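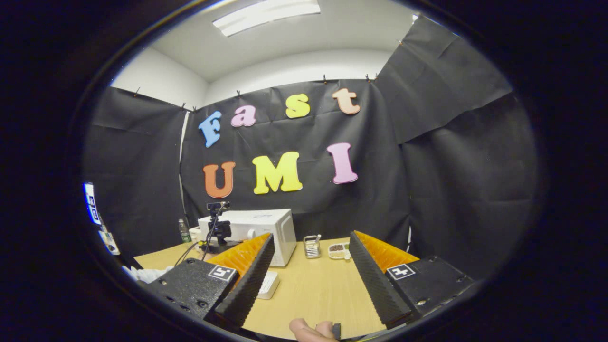
Keep the Counter Open

October 4, 2019

The town of Pristano plans to close the payment counter at its municipal office. Water bills, dog licenses, parking permits and property tax would all move to a website run by a company called Joralum. Anyone who can't use the website will be able to mail a check. The plan is supposed to save money, and I believe it will save some. I still think it is a mistake.

The town's own report, released in July, says that 3661 payments were made at the counter last year. The report calls this a small share. It is a small share of all payments, but it is still a lot of trips to a window by people who could have done something else. The website has been up for three years. Those people know it exists.

I have used both. The website works fine when your account is in order. I paid my water bill on it for most of last year without trouble. Then a meter was read wrong and I got a bill for $430. The website let me pay that amount or not pay it. There was a phone number, which led to a recording, which gave the address of the website. I went to the counter, waited behind two people, and the clerk had the old readings up on her screen before I had finished explaining. The bill was corrected that afternoon.

A clerk can do that and a payment page can't. The report counts each visit to the counter as a transaction and divides the cost of the office by the number of transactions. By that measure my visit was an expensive way to pay a water bill. But I wasn't there to pay a bill. I was there to get one fixed, and the report has no column for that.

Supporters of the plan point to Rondonuwu, which closed its counter and has had few complaints. I would like to know how the complaints are made. If they go through the website, the number doesn't tell us much.

There is also the matter of cash. Plenty of people here are paid partly in cash, and some don't have a checking account. Telling them to mail a check is no answer. They would have to buy a money order at the Tovach market on Mill Street, pay a fee for it, then pay for the stamp. It isn't a great deal of money, but it is a charge added to a bill they already owe, and it falls only on them.

I don't want the website taken down. Most people like it and it should stay. The counter doesn't need to be open all week either. Three mornings would cover most of what it does now, and one of the clerks could spend the rest of the week on the mail and the phones. That would save less than closing it outright. The town should work out how much less and publish the number before the vote, so that residents can decide if the difference is worth it. I think most of them would pay it.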